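Segmentación de prendas: la máscara se va a la cama en cuanto hay estampado
Tiempo de lectura: 4 min

jaltesero_dev
26 oct 2024
Abro hilo porque llevo atascado desde hace días con la percepción para doblado de ropa. Los datos son demostraciones con pinza de mano, cámara en la propia pinza, prendas extendidas sobre camas de casas normales. Uso Mirar para sacar la máscara de la prenda y de ahí los puntos de agarre (cuello, puños, bajo).
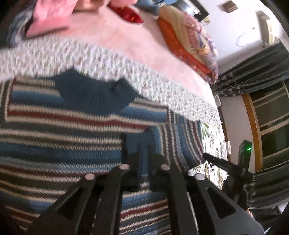
Con camisetas lisas va bien. Con jerséis de rayas la máscara se parte por las bandas y me devuelve dos o tres trozos como si fueran prendas distintas. Y cuando el cuello queda pegado a una manta, el punto de cuello salta al borde de la manta. En mi conjunto de validación tengo 1,305 fotogramas etiquetados a mano y en 41 el punto de cuello cae directamente fuera de la prenda. No parece mucho, pero casi todos son de prendas de punto con dibujo, así que en esa categoría el resultado es malo.

He probado a subir el umbral de confianza y a suavizar la máscara con una media temporal. Lo primero me quita mangas enteras. Lo segundo arrastra el error de un fotograma al siguiente.

¿Alguien ha resuelto esto sin volver a etiquetar todo?

pinza_torcida
¿Estás enmascarando la pinza antes de pasar el fotograma? Si no lo haces, los dedos te tapan parte de la prenda y el segmentador se inventa un borde ahí. Yo tenía justo ese problema con los eslabones que llevan huecos, porque por los huecos se sigue viendo tela y la máscara sale hecha un colador.

jaltesero_dev
Enmascaro con un polígono fijo. Los huecos los doy por tapados.

pinza_torcida
El polígono fijo no te vale si los dedos abren y cierran. Calcula la máscara a partir de la apertura. Si registras el ancho de la pinza en cada fotograma son cuatro líneas: interpolas entre la silueta abierta y la cerrada y dilatas un poco.

rmarq
No creo que sea la pinza. Lo de partirse por las rayas es textura, es un fallo conocido de los segmentadores que tiran de contraste local. Con jerséis de bandas anchas pasa siempre, y si las rayas se doblan con las arrugas todavía más. Yo metería profundidad y me olvidaría del color.

etside_user
Profundidad sobre una cama, suerte. Una prenda extendida levanta milímetros y una manta de pelo tiene más relieve que el jersey. Lo intentamos en Etside en mayo con una cámara estéreo y lo quitamos a las dos semanas. El mapa era ruido en toda la zona de la manta.

rmarq
Depende de la cámara y de la distancia. A 30 cm a mí me sale un borde usable.

etside_user
Sobre una mesa, puede. Sobre textil blando no lo he visto funcionar y he probado bastante.

rmarq
Vale, sobre mesa, es cierto que mis pruebas son todas sobre mesa. Aun así, como canal extra no molesta.

etside_user
Sí que molesta, porque el modelo aprende a fiarse de él. En nuestro caso el resultado con profundidad era peor que sin ella.

n_olmedilla
Voto por propagar la máscara en el tiempo, pero bien hecho. La media temporal no tiene en cuenta que la cámara se mueve con la mano. Si tienes la pose de la pinza, reproyecta la máscara anterior al fotograma actual y úsala como entrada del segmentador. Con eso los trozos del jersey se quedan unidos, siempre que la primera máscara sea buena. La primera la puedes corregir a mano, es un clic por episodio.

Para el cuello, yo no sacaría el punto del contorno. Entrena una cabeza aparte con mapas de calor. El contorno se confunde con cualquier ribete que tenga al lado.

jaltesero_dev
La pose la tengo, aunque deriva en episodios largos. ¿Cada cuánto reinicias?

n_olmedilla
Cuando el solape entre la máscara propagada y la nueva baja de un umbral. No lo hago por tiempo. En el repositorio de MacBrayne hay un script que hace eso, está sin documentar pero se entiende. Ojo con el orden de los cuaterniones, usa w al principio.

pinza_torcida
Insisto en lo de la silueta, que si no la propagación te copia el agujero de los dedos de un fotograma a otro.

n_olmedilla
Eso también, de acuerdo.

jaltesero_dev
Actualizo. He puesto la silueta según apertura y la propagación con pose. Las máscaras partidas casi han desaparecido, quedan las de principio de episodio. El cuello mejora menos: de los 41 fallos quedan bastantes, y los que he mirado tienen un borde estampado tocando el cuello. Voy a probar la cabeza de mapas de calor. La profundidad la dejo fuera por ahora.

rmarq
Si liberas los fotogramas que fallan los paso por lo mío, tengo curiosidad por los de punto.

jaltesero_dev
Tengo que mirar los permisos, son habitaciones de gente. Recortando solo la prenda igual puedo.

etside_user
Si recortas la prenda quitas justo lo que provoca el fallo. Deja margen por el lado del cuello.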